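Workshop list archive

From: Regula Gruber
To: workshop list
Date: 3 June 2026
Subject: Re: Simulating the arm before we bolt anything down

Dear Charalambos, dear all,

Thank you for such a thorough message, and sorry it has taken me a while to sit down with it. I have been up to my elbows in the mounting plate for Trundix and kept telling myself I'd answer once it was finished, and of course it still isn't finished.

Charalambos Tsoukalas wrote:

> I've got the simulated table more or less how I want it now, but
> the fingers keep stopping short of anything thin. Tall things are
> fine. Is it my table height or am I setting the tool point wrong?
> Also, does anybody mind if I keep using silly objects? The
> library I found has hardly any sensible ones.
>
> Charalambos

I'd look at the tool point first. When I did my own version in December I had measured to the end of the flange and forgotten the gripper altogether, then put in a correction I had more or less guessed. Everything upright was picked up beautifully, and I went about for days thinking I was rather clever, until I tried it on a pencil and the fingers closed on air 15 mm too high. With a tall thing you have plenty of room to be wrong in!

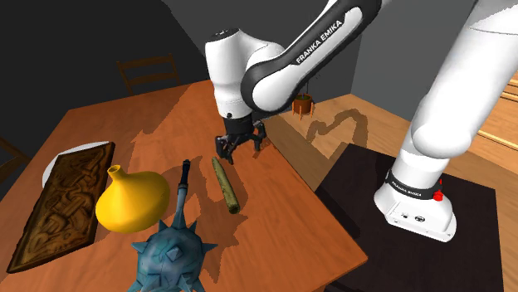 The other thing worth checking is which way the fingers are turned when they come down. A long thin thing lying at an angle wants the wrist rotated so that the fingers close across it, and if you leave the wrist square to the table you'll get it pinched at the corners or pushed away. I work out the angle first, turn the wrist while the arm is still well clear, and only then go down, the last 20 mm very slowly. It does look fussy on the screen, but the real arm will thank you for it.

As for silly objects, please carry on. I'd much sooner have a mace and a vase to practise on than yet another set of plain cubes, and the odd shapes are good at showing up bad habits. Do run each one at least five times with the position shifted a little, though. One good grab means very little, as I have learnt at some cost to my pride.

I'll bring the plate and my notes on the Bamidia settings next time I'm in, and if the kettle is on we can go through your file together - it's so much easier with two chairs and one screen.

Warm wishes to all,
Regula

Recent on this list
Re: Pimer controller, spare fan wanted
Hermans bench vice, free to collect
Trundix mounting plate, hole spacing
Who has the long hex keys?

This archive uses cookies to remember your reading settings. Accept | Find out more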